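# Drusden Adds Tray-Based Kitting for Short Wire Harnesses

Drusden has extended its harness assembly service to include single-piece kitting in molded yellow trays. The option applies to four-conductor harnesses and shorter lead sets supplied to makers of small appliances, meters and control boxes. Orders open in July.
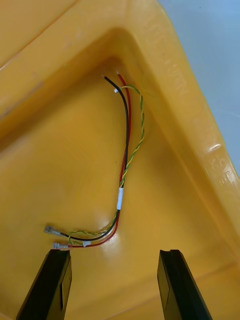 ## Scope of the Service

Under the new option, each harness ships to the customer's line in its own tray position and is not bundled with others. Bundled harnesses remain available at the existing price. Customers may mix both formats on one order, provided that each part number stays in a single format.

The first part number to move to tray supply is the Liris, a power and signal harness with one black conductor, one red conductor and a twisted green-and-yellow pair. The black and red conductors carry supply. The twisted pair carries signal. A small white marker sleeve is fitted at one end of the pair and serves as the orientation reference for the assembler.

The black and red leads are supplied with short stripped tips for direct entry into a spring or screw terminal. Ferrules can be added on request. Tinning is not offered on tray-supplied parts.

## Reason for the Change

Drusden reviewed returns and line complaints on bundled Liris harnesses over one production year. Of 2,719 bundles in the review, 54 contained at least one harness with a bent tip or a partly unwound pair. Most of the affected parts came from the outer layer of the bundle, where the tie puts the greatest load on the wire.

The parts passed electrical test before shipment. Rework at the customer's site consisted of straightening the tip or retwisting the pair by hand, and in a few cases cutting and stripping the lead again. Cutting shortens the lead and can take it below the drawing length.

Laying the harness in a tray with no tie removes the clamping load. The conductors are allowed to take their natural curve. Drusden does not specify a fixed lay for the wires inside the tray, and a gentle bend in the black and red leads is acceptable. Kinks are not.

## Tray Details

The trays are molded in yellow plastic with a raised rim and rounded inner corners. The corner radius leaves no sharp pocket for a stripped tip to catch in when the harness is lifted out. The smooth floor can be wiped clean between uses.

Trays are returnable. Surface scuffs from normal handling are not grounds for rejection. A tray is withdrawn if it has:

- a crack in the floor or rim
- a burr or raised edge on any surface the wire can touch
- oil, flux or adhesive that does not wipe off
- a warp that prevents it from sitting flat

Worn lettering on the rim does not affect use. Part identification is carried on the paper traveler supplied with each stack, and customers should book parts in from the traveler.

## Handling

Drusden recommends that harnesses be lifted by the insulated section of the black and red leads, held together. Lifting by the twisted pair alone can open the twist near the marker sleeve. Stripped tips should not be touched with bare fingers.

Stacks should be stored flat and covered. The recommended limit on open storage is 2 weeks, after which the stripped tips should be inspected for discoloration before use.

## Trial Results

Tray supply was tested at Grimico, which fits the Liris to a line of wall-mounted pump controllers, and at Dizon, which uses it in a benchtop timer. Both sites ran tray-supplied and bundled parts on the same stations. Neither site reported a bent tip on tray-supplied parts during the trial. Dizon asked for a shorter stack to suit its shelf spacing, and the half-height stack is now a standard option.

## Availability

Tray supply of the Liris can be ordered from July through existing Drusden accounts. Lead time is unchanged from bundled supply. Further part numbers will be added on customer request, subject to a fit check of the harness in the tray. Drawings, the handling sheet and the tray return form are available from the Drusden sales office.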